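About Eltance

Skip to content
Home
About Us
Programs
Admissions
Visit
Contact

Eltance School of Household Practice

Eltance is a day school for adults who wish to learn the running of a home. Instruction covers the kitchen, the table, the storage of food and household goods, and the routine care of rooms. The school is located in Drovholm, on the second floor of a former office building near the river, and enrolls students from the city and from the towns to the north.

Our students come for many reasons. A number are moving into their first apartment. Others have lost a spouse who did the cooking, or are returning to independent living after a long illness, and a growing share are preparing for paid work in residential care, school kitchens and guest houses. No prior experience is required for any course at the introductory level.

History

The school began as an evening class in plain cooking, offered in a rented hall in Flotthorpe. The first group had 30 students and two stoves. Within a few years the class had added sessions on laundry, pantry keeping and household accounts, and the hall could no longer hold the equipment. The move to Drovholm gave the school its present teaching kitchen, a linen room, and the open practice room in which most table work is now taught.

Flotthorpe remains part of the school. The original hall is used from September through May for the evening program, and the annual bread week is still held there. Students enrolled at Drovholm may attend evening sessions in Flotthorpe without an additional fee, provided that places are available.

Over 600 students have completed the full certificate since it was introduced. Many more have taken single courses, and the school does not regard these as a lesser form of study. A student who comes to us only to learn how to plan a week of meals is entitled to the same teaching and the same attention as one who stays for the year.

What We Teach

The certificate is made up of five courses, which may be taken in any order after the first.

Foundations of the Kitchen
Knife handling, washing and preparing vegetables, simple soups and grains, the use and cleaning of small appliances. This course must be completed before any other.

The Table
Laying and clearing, portioning, carrying and plating, the choice of dishes for different foods, serving guests with limited movement.

Storage and Supply
Shelving, labeling, rotation of dry goods, shopping lists, safe keeping of cleaning products.

Cloth and Linen
Sorting, washing, pressing, mending and folding.

The Ordered Room
Daily and weekly cleaning, arrangement of furniture, the packing and unpacking of a household.

Each course is taught through repeated practice. An instructor demonstrates a task once at normal speed and once slowly, after which students perform it in pairs and exchange places. The same task returns in later weeks with other objects or a different amount of space to work in. Our instructors have found that students who have placed a whole carrot on a plate, moved it, and returned it to the bowl a good many times go on to handle cooked food with much more confidence. Visitors sometimes remark on the simplicity of these early exercises. They are deliberate, and the school has kept them in the syllabus from the start.

The Danko Course

The Danko course is a shorter program for older adults and for those who care for them. It meets in the late morning and covers a selection of tasks from the certificate, adapted for students who prefer to work seated or who tire easily. Plates are light, tables are kept at a comfortable height, and no session exceeds two hours. Family members are welcome to attend, and many do.

Our Rooms

The teaching kitchen has eight work stations, each with its own sink and burner. It is reserved for lessons that involve heat or running water. Deep drawers hold the shared pans, and each student is assigned a hook for an apron and towel.

Most other instruction takes place in the practice room across the hall. The school chose to furnish this room plainly, with tables that can be approached from more than one side, wheeled chairs that can be pushed back when a lesson is done standing, and cabinets low enough to be reached without a step. Plates, produce, wipes and bottles are brought to the table as the lesson calls for them. Students learn to work on a surface that is already in use – as most surfaces at home are – and to make room on it before they begin.

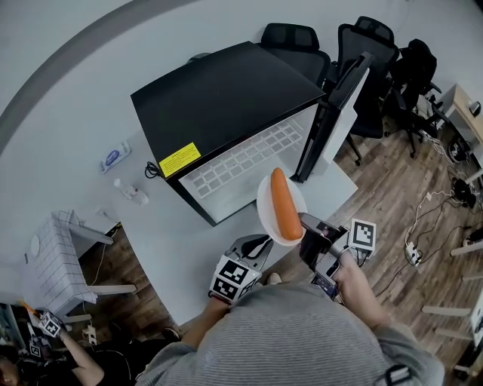
Vegetables for table lessons are bought each morning from a market stall within walking distance of the building. Carrots, potatoes and onions are preferred for the first weeks, as they keep well and tolerate handling. Produce that has been used in practice is washed, peeled and sent to the teaching kitchen for the midday soup, which is served to students and staff at no charge.

The linen room is open to enrolled students outside lesson hours. Irons and folding tables may be used without booking. The sewing machines must be reserved at the front desk.

Admissions and Fees

Students may enter the certificate program in September or January. The Danko course accepts new members at the start of any month, subject to space. Single courses are listed on the Programs page together with their current fees. A reduced rate is available to applicants receiving public assistance, and requests for it are treated in confidence.

Applicants are asked to visit the school before enrolling. A visit includes a short conversation with a member of the teaching staff and the opportunity to observe a lesson in progress.

Visiting Us

The Drovholm building is open to visitors on weekday mornings from 9:30. The entrance is on the courtyard side, and an elevator serves all floors. Bus 119 stops at the corner. Parking in the courtyard is limited and is reserved for visitors with mobility needs – please inform the front desk in advance so that a space can be held.

Visitors to the Flotthorpe hall should check the evening timetable, as the building is locked when no class is meeting.

Contact
Programs
Timetable
Accessibility
Privacy
Eltance School of Household Practice, Drovholm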